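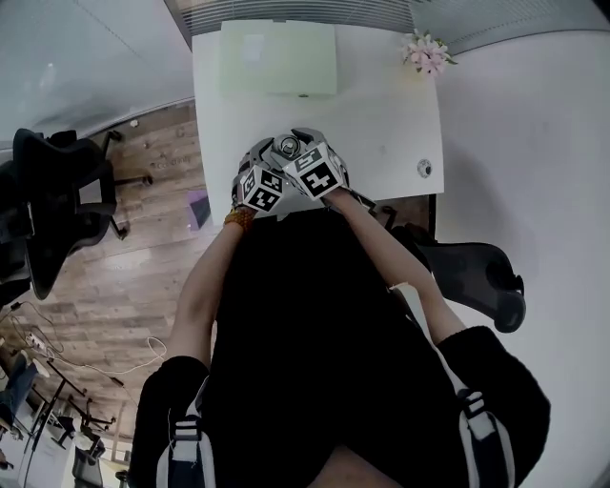
Diapositiva 1. La pinza de mano del kit Drakisero, sujeta con las dos manos sobre la mesa.

Bueno, empiezo por el kit, que es a lo que habéis venido. (Dejar la foto puesta mientras se sienta la gente.)

Lo que vende Noltatari es una pinza que llevas tú en la mano, con sus cubos de marcadores, y un programa que se llama Lerneo que convierte tus movimientos en demostraciones para el brazo. ¡Sin brazo en la mesa! A mí eso me ganó el primer día.

Fijaos en los cubos blancos con los cuadrados negros: de ahí sale la posición. Y en las mordazas, cerradas sobre una pieza plateada pequeñita y redonda, de las que dan guerra.

Lo bueno: en 30 minutos estaba grabando. En una tarde de julio saqué 70 tomas y Lerneo me tiró 16, casi todas por tapar un cubo con la muñeca (contar aquí lo del codo, si hay risas).

Lo malo: pesa. A las 10 tomas seguidas yo ya cambiaba de postura. Y el manual, ay, el manual... la parte de calibración la leí tres veces.

Comparación rápida con el de Eichhorn: mejor acabado, sí, pero la exportación es un dolor. Saltar esto si vamos justos.

¿Lo compraría? Para piezas pequeñas, sí. Para cajas, esperaría a la siguiente versión.

Pasar a precios.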